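标题：纸浆托盘到底能不能当收纳用？

榛子酱拌饭
大家好呀，最近换季收拾抽屉，攒了一堆圆角的小托盘，就是那种土黄色、摸着像纸板的。扔了吧舍不得，留着吧又占地方，想听听各位都怎么处理。我是在Emomau上买杯子附带的，一次就来了10个，家里人已经开始嫌弃我了（笑）。

老街口的猫
楼主别扔！我拿来放袜子和充电线，用到现在边角都还挺括。唯一要注意的是别叠太紧，两个套死了抠半天都抠不开，我一般斜着搭，拿的时候顺手多了。
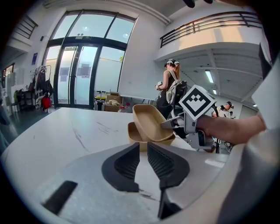 白色石纹桌面上的两个托盘，上面那个斜搭着

Fludness
楼上说斜着搭我不太同意哦。斜搭看着是好拿，可是放进抽屉就白白浪费高度，我家抽屉浅，根本关不上。我都是平着套，中间垫一张薄纸，就不会咬住了，你们可以试试看。

老街口的猫
回Fludness：抽屉里确实得平放，我说的是摆桌上临时分东西的时候啦。垫纸这招学到了，谢谢！

榛子酱拌饭
那厨房能用吗？想放点蒜头和干辣椒。

Somkiat Ruangrit
蒜头可以，我放了一个冬天没事。但水槽边千万别放，我有一个吸了潮，底都软塌塌的了，心疼。真要放厨房，还是买塑料的省心。

Fludness
塑料的也没多省心，油一沾就黏手，还得洗。纸的脏了换一个就是，反正楼主有10个呢。

榛子酱拌饭
哈哈好，那我先留六个，剩下的四月搬家时拿去装小零碎。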